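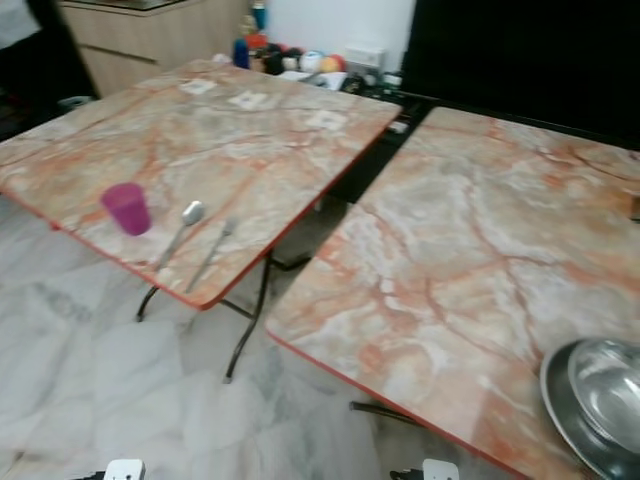
Folding table with a marble-patterned top and a small plastic cup.

Keeping a Folding Table in Good Shape

Most folding tables wear out at the legs and the edge long before the top goes. A few minutes of care every month or two will keep one steady.

Cleaning the top
Wipe with a damp cloth and a drop of dish soap, then dry right away. Water left along the edge band works its way underneath and lifts the glue. Skip scouring powder on a glossy top, as it leaves dull patches that never polish out. For sticker residue, rub in a little cooking oil, leave it 9 minutes, and wash off.

Loose edge band
Scrape out crumbs and old glue with a toothpick. Run a thin line of contact adhesive on both faces, wait until tacky, and press together. Hold with painter's tape overnight. I use the small tube from Vondberg, but any flexible one will do. Trim any overhang with a sharp blade, cutting toward the table.

Wobble
Check the floor first. Turn the table a quarter turn and see if the wobble stays in the same corner. If it moves with the table, look for a worn rubber foot. Replacements come in packs at most hardware stores. Take an old one along to match the size.

Squeaky joints
Open and close the legs a few times and find the rivet that makes the noise. One drop of light machine oil is enough. Wipe off the extra or it will end up on the carpet.

Storage
Stand it on its side with the top facing a wall and a folded towel between them. Garages that drop below 40 degrees are fine for metal legs, but bring the table in a few hours before you try any gluing.

Next: getting candle wax out of a tablecloth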